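Likow Household Teleop: Laundry subset

Data card, revision 2

Summary

Over 2,000 teleoperated episodes of a two-arm robot handling laundry in occupied homes. An operator drives both arms by remote control; commands, joint states, gripper states and head camera video are logged together. The subset is intended for imitation learning on cloth, mainly picking single items from a mixed pile.

Collection

Episodes were recorded in 16 homes by 5 operators. Homes were not tidied or relit beforehand. The container and its support are whatever the household had - baskets, basins, stools, chairs, bare floor. Operators were told to use either arm freely and to regrasp as needed. Failed grasps are kept and labeled.
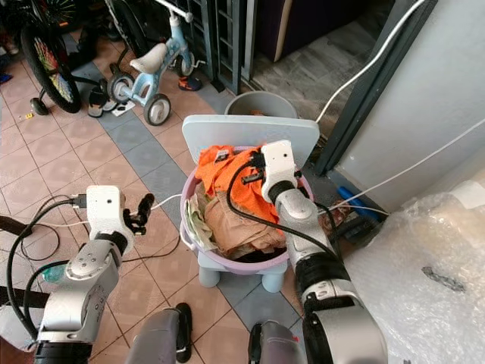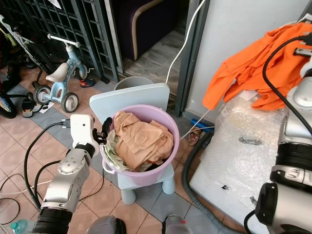 Head camera stills, Likow laundry subset. Credit: Sarita Bisht / Likow.

Episode layout

Each episode folder holds one video file, one state log and one label file. Left and right arm streams are stored separately and share a clock. Timestamps are in seconds from the start of the episode. Joint angles are in radians. Gripper opening is normalized, with 0 closed and 1 open.

Labels

Labels mark approach, grasp, lift, transfer and release for each arm. A segment with no cloth contact is labeled idle, even if the arm is moving. Labels were written by Mohit Bhardwaj and checked by Mimoza Softić. Where they disagreed, the segment is tagged "unsure" - filter these out for evaluation.

Known limits

- Cloth state is not tracked. There are no masks or keypoints.
- Grippers hide the grasp point in many episodes.
- Garment names are free text and not consistent across operators.
- Force readings are missing for two homes.

Splits

Train and test are split by home. Do not reshuffle by episode, as backgrounds repeat within a home.

Contact

So-yul Kang maintains the loader and the release notes. Send label corrections with the episode number and the time in seconds.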